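# Greifer im Vergleich: Handgeräte, Fingerpads, Kameras

Seit Mai probieren wir in der Werkstatt verschiedene Handgreifer aus. Die Frage war zunächst einfach: Welches Gerät kann man einen Arbeitstag lang führen und bekommt am Ende Aufnahmen, mit denen sich ein Arm ansteuern lässt? Daraus sind inzwischen drei Bauarten, mehrere Sätze Fingerpads und eine recht lange Liste mit Notizen geworden. Die Seite fasst zusammen, was wir bisher wissen. Das Bild steht am Schluss, weitere kommen dazu, sobald die nächste Runde abgeschlossen ist.

## Die Geräte

**Arnar.** Unser ältestes Handgerät und mit 700 Gramm das leichteste. Der Abzug läuft weich, die Finger schließen parallel. Bei schmalen Gegenständen wie Steckern oder Kabeln rutscht der Griff mit den glatten Originalpads oft ab. Mit weicheren Pads geht es besser, allerdings nutzen sie sich an der Vorderkante schnell ab.

**Jindance.** Schwerer und breiter gebaut. Die Kamera sitzt weiter hinten und sieht deshalb mehr vom Raum, dafür nimmt der Greifer selbst viel Bildfläche ein. Für die Lagebestimmung ist das ein Vorteil, solange genug feste Kanten im Hintergrund liegen. Vor einer leeren weißen Wand verliert die Auswertung bei allen drei Geräten die Spur, beim Jindance am spätesten.

**Landry.** Kam zuletzt dazu. Gute Mechanik, aber der Akku hält nur 43 Minuten, und der Wechsel ist umständlich. Wir haben einen zweiten Akku bestellt und werden den Test danach wiederholen.

## Pads

Getestet haben wir glatte Pads, Pads mit Querrillen und solche mit V-förmiger Kerbe. Die Kerbe zentriert runde Teile von selbst, also Rohre, Stiele und dickere Kabel. Flache Teile liegen darin schlecht – ein Blatt Papier vom Tisch aufzunehmen gelingt fast nie. Die Rillen sind der beste Kompromiss, wenn man nicht wechseln will. Der Wechsel dauert mit dem kleinen Inbusschlüssel ein paar Minuten, beim Arnar etwas länger, weil die Schrauben schlecht zugänglich sind.

## Kameras und Marker

Alle Durchgänge laufen mit fest eingestellter Belichtung. Mit Automatik springt die Helligkeit, sobald eine Deckenleuchte ins Bild kommt, und die Marker werden dann nicht mehr in jedem Einzelbild erkannt. Glänzende Oberflächen bleiben schwierig. Verchromte Teile spiegeln die Umgebung und damit manchmal auch den Greifer, was die Tiefenschätzung durcheinanderbringt.

Ein quadratischer Marker sollte eben aufgeklebt sein und ringsum einen weißen Rand haben. Beim ersten Satz hatten wir den Rand zu knapp zugeschnitten und mussten alles neu drucken.

## Auswertung

Bisher liegen 1072 Aufnahmen vor, alle mit Kisus verwaltet. Das Programm sortiert nach Gerät, Pad und Aufgabe und markiert Durchgänge, in denen die Lage zwischendurch verloren ging. Die markierten Durchgänge sehen wir einzeln an. Ein Teil davon ist brauchbar, wenn man Anfang und Ende kürzt.

Die 6 Aufgaben sind für alle Geräte gleich: Stecker ziehen, Kabel umlegen, Flasche versetzen, Becher stapeln, Lampenfuß verschieben, Tuch falten. Das Tuch ist mit keinem der Pads zufriedenstellend gelaufen. Beim Kabel liegt die Kerbe vorn, beim Becher machen die Pads kaum einen Unterschied.

Als Nächstes kommen schmalere Finger für den Jindance und ein Vergleich zweier Brennweiten. Die Druckdaten für die Pads stellen wir ein, wenn die Maße endgültig sind.

## Bild
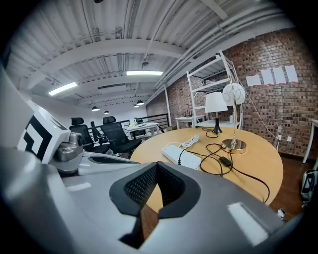

Greifer mit V-förmigem Fingerpad und Marker, dahinter der runde Tisch mit zwei Lampen, Steckdosenleiste und Kabeln.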